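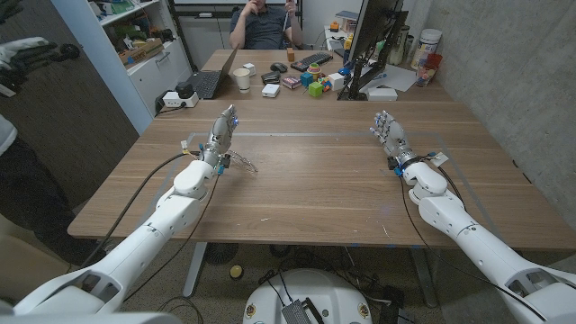

Caderno da oficina: o quarto da residência
Início | Caderno | Turmas | Contacto
Leitura: 2 min

Novembro, fim da tarde

Hoje discutimos o caso do quarto na residência Pradgate. A estudante foi passar 7 semanas com a família e, quando voltou, encontrou outra pessoa a dormir na cama dela. A residência tinha alugado o quarto por noite, no site Fotlow. As coisas dela estavam em dois sacos, no corredor.

Li o contrato duas vezes, porque o meu português jurídico ainda é lento. A cláusula 10 diz que o quarto fica reservado durante todo o ano letivo, "incluindo as pausas". Para mim isto é claro. O Harsh não concorda: ele acha que "reservado" pode querer dizer somente que ela tem direito a voltar. Fica em aberto. Perguntar à Pramila, que já leu outros contratos do mesmo senhorio.

Dinheiro: ela continuou a pagar a renda completa, 200 euros por mês, e ninguém lhe ofereceu desconto. Penso que a carta deve começar por aqui e deixar a questão da cama para depois. O Harsh prefere começar pelos sacos, diz que o leitor fica logo do lado dela. Escrevemos as duas versões e comparamos.

Falta:
- cópia do anúncio no Fotlow, com as datas visíveis
- recibos dos meses de ausência
- lista do que estava no quarto (ela fala de um candeeiro e de uma caixa com cartas, não sei se apareceram)

Nota para mim: no rascunho escrevi "inquilino ilegal" sobre a pessoa que lá dormiu. Está errado, essa pessoa pagou e não sabia de nada. Mudar para "hóspede".

A Pramila Kandpal respondeu às 18h40. Conhece um caso parecido na residência Mathur, onde devolveram uma parte da renda depois da segunda carta. Vai procurar o texto e manda ao Harsh.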